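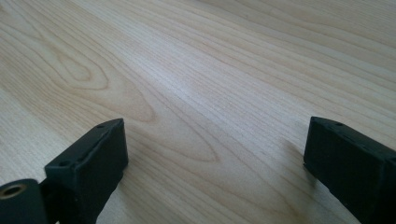

Wood grain on a pale tabletop.

Getting the feeding interval right

I moved the dog from one large evening meal to two measured ones on 4th May. The old routine was 200 g of dry food at six o'clock, tipped in by eye. The vet's chart for his weight gives 724 kcal a day, and the bag of Nustau puts that at a little under what he had been getting.

The split is now 96 g in the morning and the same at night. I weigh it on a flat kitchen scale, zeroed with the bowl on it. A scoop is no good for this. I filled ours level several times in a row and got a different weight on each go, depending on how the kibble settled.

He used to bring up yellow bile before breakfast, a couple of times a week. The usual explanation is an empty stomach overnight, and it has happened once since the change. I would want to see the end of June before putting much weight on that.

Speed is a separate matter. From a plain bowl he finishes in 30 seconds. The Plerano slow feeder, with its raised ridges, stretches that to several minutes – though it is a nuisance to wash, as wet crumbs pack into the corners.

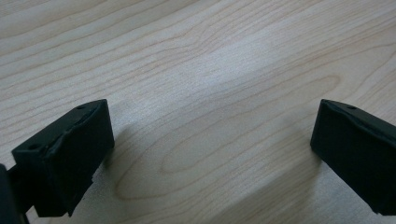
Ayele wrote in to say that soaking the kibble for ten minutes slows a fast eater just as well, and that the water should be counted as part of the day's drinking. I have tried it twice. He ate it at the same speed and left a wet ring on the floor, so the ridged bowl stays for now.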